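Ticket 2801
Queue: Demo support, Riltby site
Subject: Open day, fridge station: paired episodes rejected at import
Priority: Normal (raised to High on Tuesday, 09:40)
Status: Resolved, one item carried over

Reported fault

During the morning rehearsal for the August open day, the importer rejected 13 of the first 100 paired episodes recorded at the fridge station. Error text in each case: "pose gap exceeds limit, right unit". The left unit passed throughout. Visitors are due to watch the same task from behind the rope, with the replay shown on the hall monitor, so a rejected episode leaves the monitor blank until the next one loads.

Task as set up: operator stands at the mini refrigerator with the door open and handles crockery with the two grippers. Bowls and plates only for the public session.

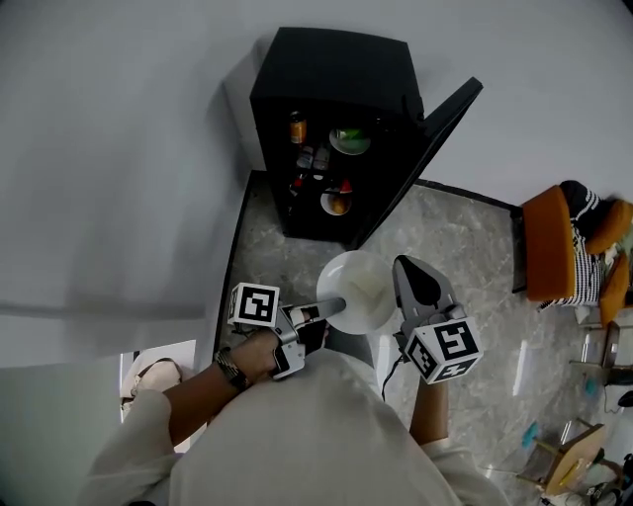 Fridge station, bowl held by the rim, door open.

Checks carried out

10:05 Restarted the Grelaveo importer. Re-ran the rejected episodes from disk. Same result, same episodes. Fault is in the recordings.

10:20 Compared clocks on both units. Offset within limit. No change made.

10:35 Swapped the USB cables left to right. Recorded a short batch. Rejections stayed with the right unit. Cables returned to their original sides.

10:50 Opened one rejected episode in the Flerer viewer. Tracking is good on the approach, lost when the gripper goes low in front of the fridge, and recovered when it is raised. Gap in that episode starts at sample 1,214.

11:10 Asked the operator to repeat the low reach slowly, then at demonstration speed. Gap appears at both speeds. Motion blur ruled out.

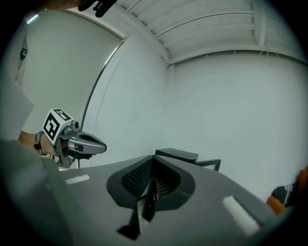
Tracking on this station depends on the wrist-side views having enough fixed detail in them, and the map was built last month with the display boards still standing along the side wall. The boards have gone to the entrance hall for the open day. With the unit low and tilted back, the view now takes in a plain white wall on the right and the slatted ceiling, strongly curved by the wide lens, and very little else that the map would recognise. The slats repeat, so they match badly. The marker cube on the other gripper is in view but is excluded from the map as a moving object, and that setting should stay as it is.

11:30 Cause agreed with the Valcárcel integration desk by phone: stale map, low detail on one side.

Action taken

1. Old map archived, not deleted.
2. New map recorded with the room laid out as for visitors. Slow pass at standing height, second pass at fridge height, third pass with the unit tilted back.
3. Gap limit left at the default. A request to raise it for the day was declined.
4. Both units power-cycled before the first recording on the new map.

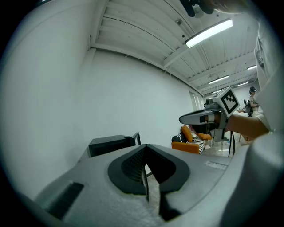
Photo: Riltby demo support, gripper camera

12:15 Recorded a test batch on the new map, low reaches included. All episodes imported. Replay ran on the hall monitor without a blank.

12:30 Station released for the afternoon session.

16:45 Session closed. No rejections logged by the importer. Visitors asked to try the grippers; station lead allowed this with recording switched off, so those runs do not appear in the log.

Carried over

Display boards return after the open day. Map to be recorded again once they are back in place. Separate ticket to be raised against the Grelaveo importer: the message names the unit but gives no sample number, and the viewer had to be used to find it.

Ticket closed 17:05.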